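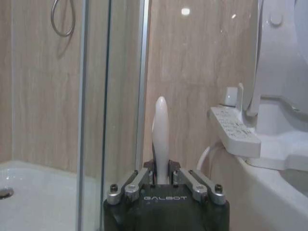
*Fig. 1. Wrist camera view, bathroom cell. White part held between the fingertip pads.*

## Session 4: Looking after the gripper

Notes by Cinzia Bellini, Prondstead workshop. Read before the practical.

The gripper has two linkage finger assemblies, one each side. Each has two silver link arms running on round pivot hubs, and the hubs are fastened with small black hex screws. Most faults we see start at the hubs or the pads.

**Before you touch anything**

- Arm parked, drive power off, key out.
- Support the part by hand, then release the pads with the jog box.
- Note the cycle count in the cell log.

**Every 50 cycles**

Wipe both pads with a damp lint-free cloth. No solvent - it hardens the surface. Wipe the camera window at the same time.

**Every 500 cycles**

1. Move each finger by hand through its full travel. It should feel the same all the way.
2. Check the hex screws for movement. Use the short key only.
3. Close the pads on the 2 mm gauge strip. Both should meet it flat.
4. Take a reference view from the wrist camera with a part held. Compare it with Fig. 1: pads facing each other, part upright.

If one pad meets the strip first, stop and tell Ottar Hedlund. Do not bend a link to correct it.

Last pad change was in January. Spares are in the Reltico drawer, bag 315. Change pads as a pair.

Still to add: torque values for the hub screws (Tuva has the sheet).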